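Moving the bedroom to the back of the house

We swapped the bedrooms round in September. The front room had been ours for six years and the back one was where the ironing board, the spare chairs and the box of cables lived. I had been wanting to do it for a long time, mostly on account of the bus stop. The first bus pulls in under the front window before six, and the driver leaves the engine running while he has his tea.

The back room is smaller. I measured it three times and got three different answers, which says something about the walls. In the end I went with the smallest figure, drew it on squared paper and cut out bits of card for the bed, the wardrobe and the two chests. The wardrobe would only go on the wall opposite the window. The bed could go two ways, and I tried it lengthways first and then changed my mind when I found I could not open the bottom drawer of the tall chest.

The wardrobe was the worst of it. It is an Ivholm, the wide one with sliding doors, and it had to be taken to pieces to get it through the door. I had kept the instructions, which I was pleased about until I found they were for the narrow one. There are 42 screws in the back panel alone. I put them in a jam jar and wrote BACK on the lid, and put the ones from the runners in another jar. The doors came off easily. They did not go back on easily, and the left one still catches a bit at the top if you push it too fast. A rub with a candle end has helped.

If you are taking one of these apart, take the rails out before you tip it. I left mine in and one of them slid down and put a dent in the skirting. I have filled that and will paint it when I do the rest.

Before any of this I had to empty it, of course, and that took longer than the furniture. I don't think I had seen the bottom of that wardrobe since we moved in. I did it over several evenings, one shelf at a time, and made three heaps: keep, charity shop, rags. The keep heap was too big at first. I went through it again after supper and was harder on it. Winter jumpers went into two zip-up bags and slid under the bed, and I wrote what was in them on a luggage label tied to the zip. 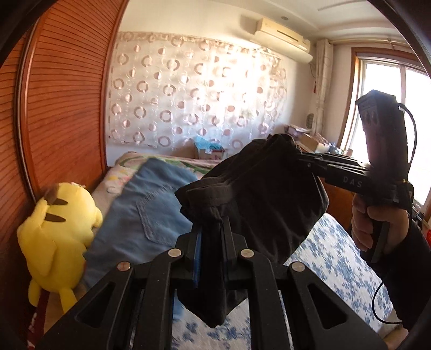
Is it worth moving bedrooms just for the sake of quiet? For us it was, and I would say so to anyone who wakes up with the traffic, provided the other room gets some morning light and you can live with a smaller floor.

The light I was less sure of. The back room faces east, so it gets the sun early and then nothing after lunch. In the old room the afternoon sun used to come right across the floor and fade everything it touched. The rug has a clear square on it where the blanket box stood. I thought I would miss the sun in there and I don't much, as I am hardly ever in the bedroom in the afternoon.

What I did need was a proper blind. The old curtains were too wide for the window and too thin for an east wall. I bought a blackout blind from Liltum, a plain one in a colour they call Misano, which is a sort of greyish green. It came cut to size and it was the right size, apart from the bracket on the right, where the plaster is soft. The first plug came straight out and brought a lump of wall with it the size of a plum. I filled the hole, left it overnight and drilled again an inch further in. It has stayed up so far.

The walls were a cold white that somebody before us must have bought by the barrel, as we have found it in every room and inside two of the cupboards. I have done them in a warmer white and left the ceiling as it was. Two coats on three walls, three on the chimney breast, where there was an old brown mark that kept coming through. A stain block would have saved me the third coat. I had half a tin in the shed and only remembered it afterwards.

The radiator is on the wrong wall. It sits behind the head of the bed, so the pillows get warm and the rest of the room takes its time. I had a plumber's firm round to look and they quoted 200 pounds to move it under the window, plus making good the floor. I have not decided. I might see how it goes through one winter first. Pulling the bed out by the width of a hand has made a difference already.

There is one thing I had not thought about, and that is the neighbours' boiler. Its flue comes out on the back wall next door and it makes a low hum when it fires up. The first few nights I lay there listening for it. Now I only hear it if I am already awake. It is a far better noise than a bus.

The front room is going to be the work room. So far it has a desk, the ironing board and the blanket box, and the box of cables has followed us across the landing. I want shelves on the long wall and have priced up the wood, though I would like to get the skirting painted in the back before I start on anything else. The carpet in there needs to come up too. I lifted a corner by the door and there are boards underneath, in fair order, with a strip of old newspaper along the edge that I have not read yet.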